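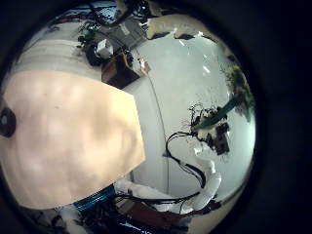 Figure 3. A long teal-green rod-shaped object held over the pale surface, with a potted plant and a cream-colored padded bench or cushion toward the edge of the view.

4.2 Long objects in a furnished room

Long and thin objects were the most difficult group in our tidying study. A cup or a folded towel needs only a free place of its own size, but a long object also needs free space while it is turned. In Figure 3 the object is held at a slant, with one end pointing up and toward the side of the room where the plant stands. We call this the open side of the object, following the terms of Lightfoot's earlier report on the Tivgate rooms.

The full record contains 3756 placements, made in 28 room layouts. For each placement we noted the object, the furniture nearest to it and the final position. Plants were kept in the layouts on purpose – many homes have them, and their leaves have no clear border. Soft seats were also kept, although a long object laid on a cushion can roll when the cushion is pressed. In the Branari layouts we therefore counted a placement as finished only after the object had stayed still for 40 seconds.

We did not treat the plant and the seat as obstacles of the same kind. Contact with a seat was allowed and only written down. Contact with leaves ended the trial, and the object was returned to its starting place. This rule was discussed with Mervyn Lightfoot in January and was not changed later. The results for each type of furniture are given in the next section.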